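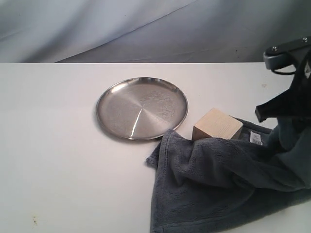 サイト内検索 キーワードを入力 検索 該当する結果がありません

食堂モッラー(Mollah) よくあるご質問
5月更新 文:シャナズ・マトゥッバル(Shahnaz Matubbar)

電話で同じことを聞かれるたびに同じことを答えていたら、鍋をひとつ焦がしました。レンズ豆です。以来、答えはなるべくここに書いておくことにしています。読んでから電話をくださる方には感謝しますし、読まずに電話をくださる方にも、昼の営業が終わった午後であれば、わりと優しく応対します。

■ 何料理の店ですか

ベンガルの家庭料理が中心です。米、豆、魚、野菜。看板には「カレー」と書いてあります。書かないと入ってもらえないからで、そこは開店した月に折れました。厨房の相棒であるムラリ・フェルナンデス(Murali Fernandes)は南のほうの料理で育った人なので、ラッサムやココナッツの炒めものが何食わぬ顔で混ざっている日もあります。どこからどこまでが何地方かと問い詰められると二人とも黙ります。

■ 日替わりの中身を前日に教えてもらえますか

教えられません。魚は朝の市場を見て決めますし、野菜は畑の都合で決まります。「昨日は茄子だと言っていたのに」と言われたことがありますが、昨日の時点では茄子のつもりでした。当日の献立は、朝の仕込みが終わったところで店先の黒板に書きます。字が読めない場合は店の者に聞いてください。書いた本人が読めないこともあります。

■ 予約はできますか

夜だけ受けています。予約サービスの Plinix から申し込んでください。昼は先着順です。「常連なんですが」と添えてくださる方がときどきいて、うれしいのですが、順番は変わりません。

Plinix の備考欄はちゃんと読んでいます。誕生日、結婚記念日、商談、別れ話。どれも承ります。ただし「おまかせ」とだけ書かれていると、こちらは何をまかされたのか一晩考えることになるので、もう一言だけお願いします。

■ どのくらい辛いですか

この質問がいちばん多く、いちばん答えにくい。普通です、と答えると叱られ、辛いです、と答えると「全然辛くなかった」と帰りがけに教えていただけます。

豆の煮込みと野菜は、唐辛子をほとんど使いません。魚は青唐辛子を丸のまま入れて煮るので、噛まなければ穏やかです。噛んだ方はお顔を見ればわかります。水より、白いご飯かヨーグルトをどうぞ。

辛さの段階を数字で選ぶ方式はやめました。隣の席と競争が始まるのと、最後にその鍋を食べる人がひとりもいなくなるのが理由です。もっと辛くしたい方には青唐辛子の小皿をお出しします。あとはご自分との問題です。

■ 手で食べなければいけませんか

いいえ。スプーンもフォークも箸もあります。右を見ても左を見ても手で食べている晩に箸をくださいと言うのは勇気がいるようですが、言ってください。こちらは何とも思っていません。

手で食べたい方へ。使うのは右手、それも指先だけです。ご飯に豆の汁を少しかけ、軽くまとめ、親指で口へ押し出します。手のひらまで汁が来たら混ぜすぎです。手首まで来たら、いったん洗面台へ。左利きの方はどうすれば、ともよく聞かれます。うちでは左手で召しあがって結構です。私の叔母は眉をひそめると思いますが、叔母は遠くに住んでいます。

■ 食べる順番はありますか

ベンガルの家では、苦いものから始めて、豆、野菜、魚か肉、最後に甘いものと進みます。ひと皿ずつご飯に合わせ、味を濁らせない食べ方です。一方ムラリは、全部混ぜたところからが本番だと言って譲りません。この件について店としての公式見解はなく、厨房では今も話がついていません。

ひとつだけお願いするなら、苦瓜を残して最後に回さないこと。甘いヨーグルトのあとの苦瓜は、誰のためにもなりません。

■ ご飯のおかわりは有料ですか

無料です。豆の煮込みもおかわりできます。魚はできません。「ではご飯と豆だけ何度でも」という方がたまにいらっしゃって、まったくその通りなので、お出ししています。

■ 量を減らしてもらえますか

注文のときに言ってください。普通盛りのご飯は炊く前の米で100グラムです。少なめ、と言われれば少なくします。値段は変わりません。少なめにして、おかわりをする。これもよくあることで、結局いちばんよく召しあがるのは少なめの方々です。
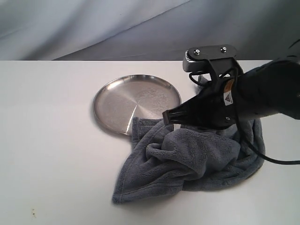 ブリスティク(Bristik)、5月――市場通りの舗装工事が始まり、店の前まで車が入れなくなりました。このため、道順についての答えを書き直しています。以前の答えを印刷して持ち歩いている方は、捨ててください。

■ 工事中はどうやって行けばいいですか

バスは76番に乗り、市場前で降りてください。進行方向と逆に歩き、靴の修理屋の角を曲がると、油でマスタードの種がはぜる匂いがしてきます。しなければ曲がる角が違います。

車の方は、川沿いの公営駐車場に停めて歩くことになります。パン屋の裏の空き地は駐車場ではありません。駐車場に見えるのは認めます。パン屋の主人も認めていますが、それとこれとは別だそうです。

自転車は店の横の壁に寄せて停められます。向かいの花屋の鉢には立てかけないでください。

■ 工事の音はうるさくありませんか

昼はうるさいです。席を奥にしてほしい場合は入口で言ってください。奥は奥で厨房の音がします。どちらの音がましかは好みによります。作業をしている方たちも昼に食べに来るので、その間は静かです。つまり店がいちばん混んでいる時間がいちばん静かということになり、うまくできているのかいないのか、よくわかりません。

■ 食物アレルギーに対応してもらえますか

必ず、料理を作り始める前に知らせてください。予約なら備考欄に、昼なら席に着いたらすぐに。マスタード、乳製品、ナッツ、魚介、小麦は毎日同じ厨房で使っています。鍋と道具は分けられますが、空気までは分けられません。重い症状が出る方には、申し訳ないのですがお断りすることがあります。

この項目には冗談を書かないことにしています。

■ ベジタリアン、ヴィーガンの料理はありますか

あります。野菜の定食は毎日用意していて、澄ましバター(ギー)を油に替えればヴィーガンにできます。仕上げにかける一さじも抜くので、注文の際に「ギーなしで」と伝えてください。玉ねぎとにんにくを使わない料理は前日までに予約を。魚を見て「これは野菜に入りますか」と聞かれた方がいました。祖母の村では入るという説もありましたが、うちでは入りません。

■ 子ども連れでも大丈夫ですか

どうぞ。辛くない豆の煮込みとご飯に、じゃがいもをつぶしたものを添えて出しています。子ども用の椅子は3脚。手で食べてよいと聞いたときの子どもの集中力には毎度感心します。床のことは気にしないでください。大人の足元もだいたい同じです。

■ 持ち帰りはできますか

昼も夜もできます。汁気の多いものばかりなので、ふたの閉まる容器を持ってきてくださると助かります。花瓶を持っていらした方がいて、それは助かりませんでした。店の容器を使う場合は容器代をいただきます。

容器を横倒しにして鞄に入れたあとの出来事については、責任を負いかねます。ウコンの黄色は落ちません。日光に当てると薄くなると言われていて、うちの布巾で試しているところです。薄くなった黄色の布巾ができました。

■ 料理教室はやっていますか

月に一度、夜の営業を休んで開いています。時間は75分。豆の煮込みと、その日の野菜をひと品作って、座って食べるところまで入っています。教えるのは私かムラリで、どちらに当たるかで塩の量がかなり違います。レシピは紙でお渡ししますが、「適量」と書いてある箇所が多いという苦情をいただいています。次の版では「よい量」に直す予定です。

エプロンはご持参ください。白い服はおすすめしません。上のウコンの話を読んでください。

■ スパイスはどこで買っていますか

ほとんどはステヴマウ(Stevumau)の乾物屋から取り寄せています。粉ではなく丸のまま買い、店で炒って挽きます。同じものを分けてほしいという声が多いので、レジの横に小袋を置きました。

家に帰ったら、コンロの上の棚には置かないでください。皆さんそこに置きます。暖かく、湿っていて、明るい。スパイスにとってこれほど居心地の悪い場所もなかなかありません。引き出しの暗がりで十分です。それから、何年も前に旅行で買ったクミンについて「まだ使えますか」と聞かれることがあります。開けて嗅いで、何の匂いもしなければ、それは茶色い粉です。

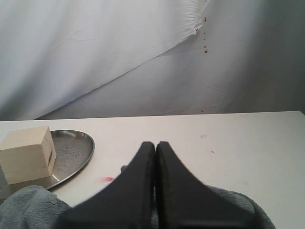
挽くのは使うぶんだけにして、余ったら小さな瓶に詰め、口まで満たしておくと香りの抜けが遅くなります。大きな瓶の底に少しだけ残っている状態がいちばんよくないのですが、うちの厨房にもその瓶はあります。ムラリのものだと私は思っていて、ムラリは私のものだと思っています。

■ 家で作ると同じ味になりません

玉ねぎを炒める時間が足りないのだと思います。レシピに書いてある時間は、早く食べたい人の願望です。薄い茶色で満足せず、もう少し先まで。鍋底にくっついてきたら水をひとさじ入れ、木べらでこそげて続けてください。

それでも違う場合は塩です。それでも違う場合は、人に作ってもらっていないせいかもしれません。こればかりは来ていただくしかありません。

■ ミルクティーに砂糖は入っていますか

入っています。たくさん入っています。抜くこともできますが、茶葉と牛乳と一緒に煮るので、抜いたものを用意するのに少しお待たせします。甘さ控えめで、というご注文には半分にしてお出ししていて、半分でも甘いと驚かれます。元の量はお知りにならないほうがいいでしょう。

■ 支払い方法は

現金とカードが使えます。カードの機械は雨の日に機嫌を損ねるので、天気が悪い日は現金もお持ちください。割り勘は計算してから席を立っていただけると、後ろの列が静かです。

■ 忘れ物をしました

レジの下の箱に入れてあります。現在あるのは傘、片方だけの手袋、老眼鏡、それから推理小説。小説は犯人のところまでムラリが読み終えているので、取りに来られる際は彼に話しかけないようお願いします。言いたくて仕方がないようです。

■ 求人はありますか

皿洗いと昼の給仕を募集しています。経験は問いません。まかないが出ます。面接では苦瓜を召しあがっていただきますが、好き嫌いで合否は決まりません。顔に出さない練習だと思ってください。

■ ここに載っていない質問は

昼の営業のあと、夜の仕込みが始まる前にお電話ください。同じ質問が何度か続いたら、このページに足します。「おいしいですか」という質問は載せていません。作っている側に聞かれても困ります。

お問い合わせ | 食堂モッラー ブリスティク市場通り | © Mollah 無断転載はご遠慮ください | ページの先頭へ戻る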